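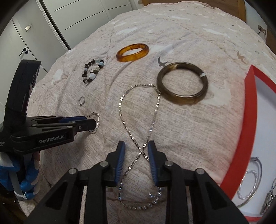
The stoppage at Tolentino was logged at item 319 of a run of 897, and most of our visit was spent on it. The fault is classed there as a retained-load fault: the controller records the jaws as open and empty while something is still attached to them. Small jewellery produces it more readily than any other goods the site handles. A chain lying in a twisted loop, with a cluster of round beads at one end and a bangle at the other, gives two ridged finger pads several places to catch, and a ring held at the very tips of the jaws leaves little pad surface to hold it by. Both cases are on the site's list of difficult items, the chain in first place.

## What went wrong

Mohandas Pinto took us through the log. The cell, built by Wonito, sorts returned accessories from a soft tray into lined boxes. At item 319 the arm placed a necklace, opened its jaws and received a clear signal from the load sensor. The clasp had lodged in a groove of the left pad. The arm then travelled to the next pick with the chain trailing behind it. The chain passed over the edge of the box, drew tight and pulled the box off its locating pins.

The box struck the inside of the guard. The light curtain did not trip, as nothing had crossed it. The arm carried on for 2 further cycles and placed both items on the bare plate where the box had been. Gunnel Solheim, who was on shift, stopped the cell by hand.

Nobody was hurt. One chain was broken and one pad was torn.

## Cause

Two faults were found, and the second is the more serious.

1. The load sensor was set to ignore anything below a fixed threshold, to avoid false alarms from cable drag. A light chain hanging by its clasp falls under that threshold.
2. Box presence was checked at the start of each batch of 100 items and at no other time.

The pads had also been in service since November. Aishwarya Naidu measured the grooves on the torn pad and found them wider at the tip than at the root. Her view is that wear contributed, though she would not put a share on it. The unworn pad from stores held the same clasp in one trial and released it in the next.

## Changes seen on the visit

- Box presence is now checked before every release.
- After release, the arm lifts straight up and pauses. An overhead camera compares the jaw area with a stored view of empty jaws.
- Chains are laid out straight by hand before the tray enters the cell.
- Pads are inspected at each shift change and the result is signed for.

The pause adds time to every cycle. Bindu Chacko would like it applied only to chains and beaded goods, which would need the cell to identify the item first. Pinto is against this until the identification has been tested separately.

We asked to see the fault repeated. A scrap chain was hooked on to the left pad and the cell run at reduced speed. The camera check stopped the arm before it moved sideways. On a second attempt, with a thinner chain, the check passed and the arm had to be stopped from the panel. The lighting above the tray is to be altered and the trial repeated.

## Open points

Ramuvard has the same sensor threshold on its own cell and has been sent the log. Smooth pads have been ordered from Dullosier for comparison; the concern is that rings will slip. Solheim has asked for a second stop button on the loading side, as the present one is out of reach from the tray. No date had been set for fitting it when we left.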